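The Long Goodbye to the Dishwasher

146 shares | 13 comments

By Mhairi Tosh

The dishwasher died on a Saturday, at twenty past seven in the evening, with six people coming for dinner and a lasagna dish already in it. It made a sound like a man clearing his throat before a toast, and then it made no other sound, ever.

I did what anyone would do. I opened the door and closed it again. I pressed the button harder. I went and looked at the fuse box with the expression of someone who understands fuse boxes. Then I ran a basin of hot water and washed six plates by hand, and it is a measure of how my life had been going that I rather enjoyed it.

The repairman, Margus Mets, came on Tuesday. He has been fixing appliances in Medimbridge for longer than I have been breaking them, and he has a bedside manner that would get him thrown out of a hospital. He lay on my floor for a while with a flashlight in his teeth.

"Pump," he said. "Also the board. Also it's rubbish."

He could get me a pump in three weeks. The board might take until April. Or I could buy a new machine, and he wrote down the name of one he disliked slightly less than the others. I put the piece of paper on the fridge, where it stayed for eleven months.

What follows is an account of those months. I should say now that I did not become a better person, although I did for a time become a more annoying one.

The first thing you learn when you start washing dishes by hand is that everyone you know has a system, and that everyone else's is disgusting. My neighbor Triin Eglītis rinses first, then washes, then rinses again, and considers people who skip the first rinse to be bathing their forks in soup. Her brother Raimonds fills a basin once and washes the entire contents of a dinner party in it, glasses to roasting pans, by the end of which the water has the color and body of a good stock. They grew up in the same house. They had the same mother standing over them. They have not agreed about this since they were tall enough to reach the faucet, and at Thanksgiving they take it up again where they left it.

I asked Raimonds whether he rinses the suds off at the end. He looked at me as if I had asked whether he irons his socks.

"It's soap," he said. "It's clean by definition."

There is also the drying question. The air-dryers hold that a towel is just a way of moving germs from one plate to the next. The towel people hold that a rack full of dishes left overnight is a sign of moral collapse. I was raised in a towel house, and I still can't walk past a wet saucepan in somebody else's kitchen without my hands twitching.

I bought a rack. It was made by a company called Stoltent, it cost more than the coat I was wearing when I bought it, and it promised to drain "in harmony with your countertop." It drained onto my countertop, so I suppose that was true. I bought a brush with a replaceable head and never replaced the head. I bought a bar of dish soap called Ots, which came wrapped in brown paper like something from a wartime parcel and which smelled of fir trees and took no grease off anything at all.

All this shopping had a certain logic to it. I had decided to live without an expensive machine, and within two months I had spent a good part of the price of one. 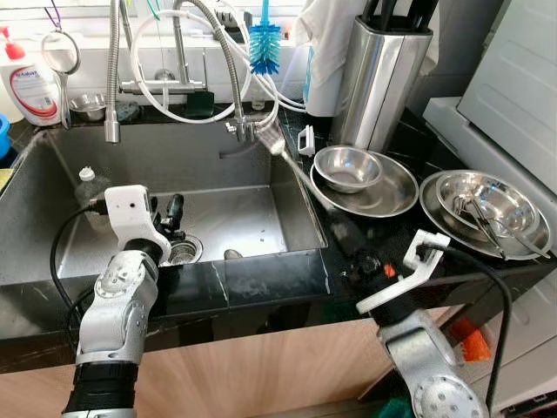 A stainless steel sink set in glossy, white-veined black.

Around the fifth month I went to see Margus Sproģis, no relation to the repairman beyond the first name, who washed dishes for a living at the old hotel in Fitham before he bought the diner across the street from it. I had worked it out on the back of an envelope, you see. Two meals a day, three pots apiece on a bad day, plus the cups - I came to 2168 items since the lasagna dish. I thought he might be impressed.

"That's a wedding," he said. "A small one."

He did give me some advice. Glasses first, while the water is still worth something. Knives never go under the suds where you can't see them. Soak the pan, but know why you're soaking it, and if the reason is that you don't want to wash it, wash it. I told him I found that last one a little personal. He shrugged and went to seat somebody.

I would like to report that I found peace at the sink. Plenty of people say they do. There is a whole shelf of books on the subject, most of them by authors who live alone and seem to eat a great deal of rice. I had maybe four peaceful evenings. On the others I listened to the radio, composed replies to emails I should have let go, and wondered why a household of two had dirtied nine spoons.

What I did get was company. A dishwasher is something you load with your back to people. When there is a sink full of plates, a guest will pick up a towel, and a guest holding a towel will tell you things. I heard about one divorce, one job offer and a very small boating accident that way, all of it delivered to the back of a serving platter. Even Triin came over and dried, although she rewashed a third of what I handed her and did not bother to hide it.

And then in the eleventh month I had the flu, and my husband, who had been supportive of the whole business in the way that people are when they travel a lot for work, did the dishes for nine days straight. On the tenth day he took the piece of paper off the fridge and made a phone call.

The new machine is very quiet. Margus Mets put it in on a weekday morning, ran it empty, listened to it with his head on one side and told me to expect seven years. The Stoltent rack is in the basement next to the bread maker. The Ots soap is in the guest bathroom, where visitors tell me how much they like the smell.

I still do the glasses by hand. Raimonds says I'm using too much water.

13 comments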